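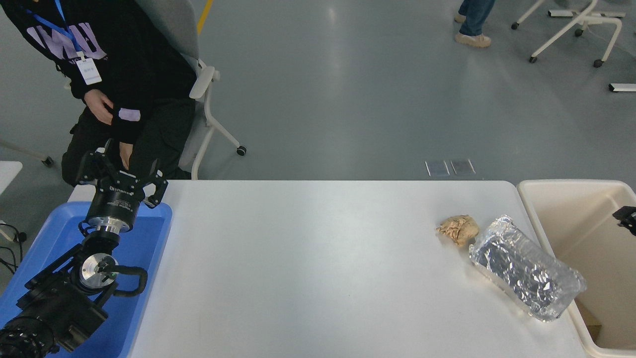
Freezing sandwiches for the week, does foil matter?

hcairns
Sep 11, 2023
I started packing lunch again after the cafeteria at work went up in price. My plan is to make all the sandwiches on Sunday night and freeze them. Mostly turkey and cheese, some peanut butter. My mother always used foil. My wife says foil lets the bread dry out and wants me to buy the Zukham freezer bags. They are not cheap. What do people use?

pringle_s
Foil is fine for a week. I wrap in foil and then put the whole batch in one big freezer bag. The bag keeps the air out and you can use it again for months. Butter the bread right to the edges or the filling will soak in.

Tiren20
Foil tears on the corners every time. Once there is a hole you get freezer burn on that corner and it tastes like the freezer. I went to deli paper two years ago and have not gone back.

jclegg
Paper alone in a freezer is worse than foil with a hole in it. Paper breathes. It's good for a sandwich you are going to eat the same day.

Tiren20
I said deli paper, not a brown bag. It has a wax coating. Mine go in a tub with a lid after that. I buy the box of 600 sheets from the restaurant supply on Fomar Street and it lasts me most of a year, with the kids' lunches too.

jclegg
OK, with a lidded tub I have no argument. You left that part out.

hcairns
Does anyone put lettuce and tomato in before freezing? I tried it with two of them last night as a test.

pringle_s
No. Take those two out and eat them today. Lettuce goes to slime and the tomato makes a wet hole in the bread. Carry the vegetables in a small container and add them at lunch. Same goes for cucumber. Mayo separates too, so use mustard or cream cheese.

gchisholm
I disagree on the mayo. A thin layer has never given me trouble. A thick layer, yes.
On the wrapping, pick whatever you will keep doing. I use foil because I can write the date on a bit of masking tape and stick it on. Take the sandwich out of the freezer in the morning, put it in the lunch bag with an ice pack, and it is thawed by noon. Don't leave it on the counter overnight.

rasmus_k
Denser bread helps more than the wrapper does. I use a rye loaf from Ó Flaithearta, the bakery by the station. Soft white bread goes gummy. If you toast it lightly and let it cool completely before you build the sandwich, that helps too.

jclegg
Toasting first makes it stale by Thursday in my experience.

rasmus_k
Then you toasted it too long.

hcairns
Thanks all. I have half a roll of foil left, so I'll do foil inside one big bag this week and try the deli paper in October when I go past the supply place. Keeping the mayo thin. My wife still wants the Zukham bags, so we may end up with those as well.

pringle_s
Get the gallon size if you do. The quart ones won't close over a thick sandwich.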